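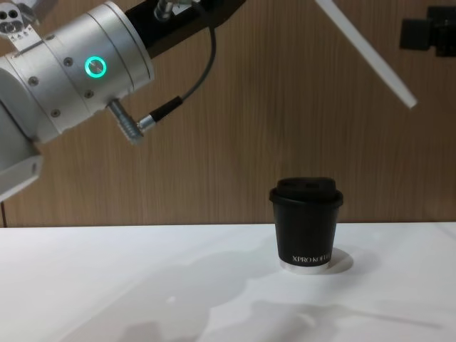

Stonau Allotment Association
Minutes of the summer general meeting, June 18, 2019

Present: Kimutai Makokha (chair), Miyuki Katayama (minutes), Jaxon Sandhu, Takeshi Kinoshita, Rutilio Villaseñor and 12 other plot holders.

1. Minutes of the January meeting
Agreed, with one correction. Mr Sandhu did not "welcome" the water proposal in January. He said he would look at it. The word has been changed to "noted".

2. Water: the Cellaslow offer
Mr Kinoshita went over the offer again for those who missed January. Cellaslow would replace the three dip tanks on the lower path with buried porous pipe, fed from the main and run off a timer. The price is 969 pounds for the lower path only. The firm says plots on the system will use much less water.

Mr Sandhu asked less than what. Mr Kinoshita said less than a hose. Mr Sandhu pointed out that hoses have been banned on the lower path for years, so the saving is measured against something we don't do. He had also read the leaflet twice and found no figure in it that came with a place or a season attached.

Mr Villaseñor said he had visited the site at Lostard which the leaflet mentions. The pipe there was put in last autumn and has not been through a summer yet. The people he met were pleased with it, but they were growing mostly leeks and had hardly turned it on. He thought the fittings looked decent. He did not think much of the timer box, whose lid would not shut.

A member from the upper plots asked who would pay. The chair said the whole association, under the present rules. This was not popular with the upper plots.

Mrs Katayama read out the last water bill, which was 403 pounds for the year. Mr Sandhu said that even if the pipe halved it, which he doubted, we would be waiting the best part of five years to get our money back, and the guarantee runs for two. Mr Kinoshita said the point was also to spare people carrying cans. Mr Sandhu accepted that this was a fair point and said it should have been the first one on the leaflet.

Decision: no order to be placed. Mr Kinoshita to ask Cellaslow for a metered trial on one plot, at their cost. If they refuse, the matter is closed until next year.

3. Bean seed
Mr Villaseñor reported on the Đàm climbing bean, which five plots are trying this year. The packet says it resists blackfly. Two of the five plots have blackfly. The packet also says it crops three weeks early, and on that we will have to wait. He will bring pods to the next meeting, if there are pods.

The chair asked that anyone growing it write down the sowing date this time. Last year's courgette trial ended with everyone remembering it differently.

4. Compost bays
The left-hand bay is full of bindweed root again. The sign has been moved closer to the bay, as agreed in January, and has made no difference that anybody could name. Mr Makokha suggested a bigger sign. Mr Sandhu asked what evidence there was that people who ignore a small sign will read a large one.

After some discussion it was agreed to close the left-hand bay until it has been dug out, and to leave the sign as it is. Digging out to start at the next work morning. Bring a fork, as the shed ones are bent.
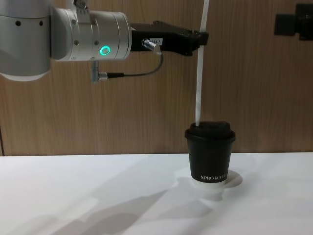

Can I still fill cans from the tanks on the lower path while the trial is being talked about?
All three tanks stay in use and the rules for them are the same as before, so cans only and lids back on afterwards.

5. Rents
The proposal to raise rents was put off in January for want of figures. Figures were handed round. Several members said they could not see why repairs to the gate appeared on both pages. Mrs Katayama said the second entry was the lock and would be relabelled. Mr Sandhu asked to see both receipts before any vote. The chair agreed, a little wearily, and the vote was put off again.

6. Any other business
The wheelbarrow with the green handles is missing. It was last used on the upper plots, according to the lower plots.

A member asked if coffee grounds keep slugs away. Mr Villaseñor said he had tried it for two seasons and had well-fed slugs. Mr Kinoshita said it worked for him. Neither had kept an untreated row to compare.

The gate code will change at the end of the month. Members will get the new one by letter. Please don't write it on the gate post.

Actions
Mr Kinoshita: write to Cellaslow about the trial.
Mr Villaseñor: collect sowing dates and blackfly notes for the beans.
Mrs Katayama: relabel the lock entry, bring both receipts.
Mr Makokha: ask the upper plots about the wheelbarrow, then the lower plots.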